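Lab robot maker Clellau says grip fault is fixed, but its own numbers leave questions

Clellau has restarted trials of its bench-top lab assistant robot after a gripper fault halted work in August, and the company says the problem is solved. The evidence it has shared so far doesn't go very far toward proving that.

The fault turned up at the Hancombe test lab, where the company has been teaching a robot arm to do simple chemistry chores like moving glassware, wiping up and setting out tools. According to an incident summary Clellau sent to trial partners, the gripper lost its hold on glass beakers during ordinary lifts. In the worst case a beaker came down on the edge of the bench and broke while a technician was reaching for a notebook nearby. She needed stitches in one hand.

Clellau calls this "an isolated grip event." The same summary lists 18 dropped items in 231 lifts. That is about one in 13, and it's hard to see what is isolated about it.

The company blames the software that decides how hard the fingers should squeeze. After an update in early summer, the summary says, the arm took the first light touch against glass as a finished grip and began to lift before the fingers had closed. The safety stop, which is supposed to freeze the arm when something slips, didn't trip in any of the drops. Clellau says the stop worked as designed, in that it was set up to react to collisions and not to lost objects. Customers might have expected that to be made clear in the sales material, which promises "full protection around glass."
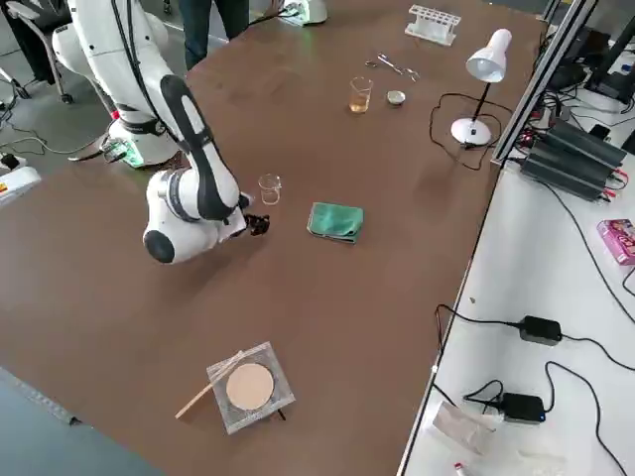

The arm's gripper beside an empty beaker, with a second beaker of amber liquid farther back on the bench.

Zsófia Rácz, who runs the trial for Clellau, said the update had been rolled back and the squeeze setting rewritten. "We found the cause within a day, and we were open about it with every partner," she said. "The arm is safe to work beside."

Asked how many lifts the new software had been through before the restart, Rácz said 60, all without a drop. Asked whether those included wet glass or beakers with liquid in them, she said they were done with dry, empty ones. Filled beakers will be "phased in." She wouldn't say when, or who decides.

Sixty clean lifts sounds better than it is. The old software, by the company's own account, also had long clean runs between drops, and it passed its acceptance check before the update went out. Clellau hasn't released that check, or said whether the new version faced a tougher one.

Then there's the matter of how long people waited to hear. The summary puts the first drop 4 weeks before the injury. Marín, a contract testing firm that has one of the arms on loan, says it got its first notice after the technician was hurt. A spokesperson for the firm said its arm was switched off the same afternoon and has stayed off.

"We were told it was fixed, and we asked for the logs," the spokesperson said. "We're still asking."

Rácz disputed that partners were kept in the dark. She said early drops were treated as normal teething trouble and logged through the usual channels. She declined to share those logs, citing customer privacy, although the drops in the summary all took place in Clellau's own lab.

Some changes have been made at Hancombe. Staff now have to keep their hands off the bench while the arm is moving, and a second person has to stand by the power switch. Both rules are sensible. They also sit oddly with a product sold on the idea that people and machine can share a bench without special precautions, and neither appears in the user guide given to partners. Rácz said the rules were temporary and applied to the trial only.

Clellau has hired Wurstead, an outside inspection company, to look at the safety stop. Wurstead confirmed the job but said its work covers the stop alone. The grip software, where the trouble started, isn't part of the review. Clellau has not committed to publishing the findings.

The company still plans to take orders before the end of the year.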